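Student Robotics Boards > Team Builds > Two-arm table cell, sorting task for the spring showcase

marblecake_ee
Junior, first time posting a build thread, go easy on me. I'm on the manipulation club at Susberg (we're the small one, not the drone people) and our project this year is a two-arm cell that clears a messy lunch table. Produce goes in the tray, trash goes to one side, and the bottle stays standing. The showcase judges set the table however they want and we get 4 minutes per round.

We've been collecting teleop demos since October and we're at 1,796 episodes. That sounded like a huge number to me until we trained on it. The policy is great at anything round and pretty hopeless at anything flat. Grapes are their own special misery because the bunch sags differently every time you pick it up.
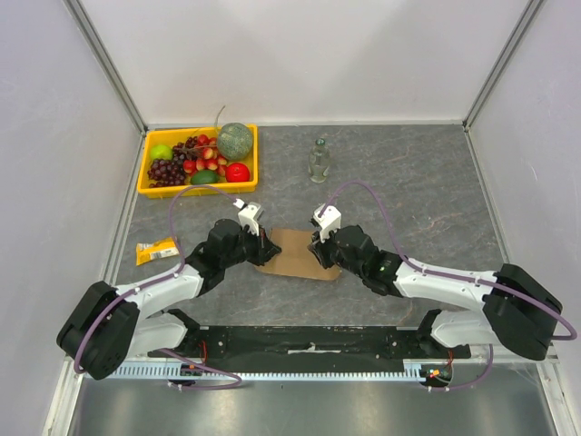 So the current headache is cardboard. One gripper alone just pushes it along until it hits a wall, and then sometimes you can pin it and peel it up, which looks terrible and takes forever. We've been trying a thing where the left arm holds one edge down and the right arm slides a finger under the other one. When I'm driving it by hand I can do it maybe half the time. The policy has picked up my bad habits and hovers over it like it's thinking.

Questions I've got:
Do we keep feeding it demos, or is this a hardware problem?
Has anyone used different fingertips for flat stuff without wrecking the grip on fruit?
And is the purple cable going to bite us? It loops pretty high on both arms and I keep staring at it.

tallgeorge_88
Hardware. I'd put money on it. Thin fingernail-style tips, print them in something a little flexible, done. We lost a whole semester at Medgate to "just add more data" and what fixed it was a tip with a chamfer on it. You can't learn your way under a piece of cardboard if the finger is thicker than the gap.

pilcrow
Gotta disagree with george. The OP can do it by hand half the time with those exact fingers, so it can be done with those exact fingers! What I'd look at is how the demos are spread out. How many of your 1,796 have something flat in them?

marblecake_ee
Uh. I just went and checked. 85.

pilcrow
Well there you go :)

tallgeorge_88
Half the time by a human who has been practicing since October is not a number I'd want to copy. Even a perfect policy tops out where the driver does. Fix the tips, then collect.

marblecake_ee
Ok but if I change the tips, do the old demos still count? That's what scares me. Our advisor (Dr. Strömberg) already asked why we're still collecting.

Barrera_bot
Wait, Joar Strömberg? I took his controls class before he moved, tell him hi. He's going to make you plot everything.

On the demos, ours mostly carried over when we swapped tips. The length stayed the same and we only changed the last little bit of the profile. If you make them longer all your grasp heights are off and you'll hate life. Keep the length and retrain with a batch of new ones mixed in.

Also the cable. Ours had loops like that and they were fine up until the arms crossed, then one snagged a wrist and yanked a connector out mid-round. Soft velcro ties, leave slack at the wrist, and set a limit so the arms can't reach past each other. I wouldn't tie it down tight, we tried that too and it pulled at full extension.

nightshift_nora
Different angle on this - why pick it up at all? If the rules say trash goes "to one side" then sliding is legal. Push it to the edge with a closed gripper and move on. We scored full points on flat items at Cilmont last year and never lifted one.

tallgeorge_88
That's cheesing it.

nightshift_nora
That's reading the rulebook!

marblecake_ee
I just reread the rules and it says "relocated." It doesn't say lifted. I'm a little mad at myself. The snack wrapper might be slideable too, though I worry it'll crumple and ride up under the finger.

nightshift_nora
Come down on it with a bit of pressure and drag. Slow. If you shove it from behind, yeah, it bunches up.

pilcrow
I like sliding for points but I'd still collect the two-arm version. It's the coolest thing in the cell and judges do talk to you afterwards. Ours asked way more about the stuff that failed than the stuff that worked.

marblecake_ee
Ok, plan for now. Slide everything flat for the scored rounds. Print 3 tip shapes, same length as what's on there, and try them on cardboard by hand before I touch the training set. Velcro on the cables tonight. And I'm going to move the tray around more between episodes, because scrolling back through the recordings it's in the same corner way too often and I bet the policy has just memorized that.

Barrera_bot
Oh it has. Move the bottle too. Ours would reach for a bottle that wasn't there.

tallgeorge_88
Post the tip files when you've got them. I still say the chamfer wins.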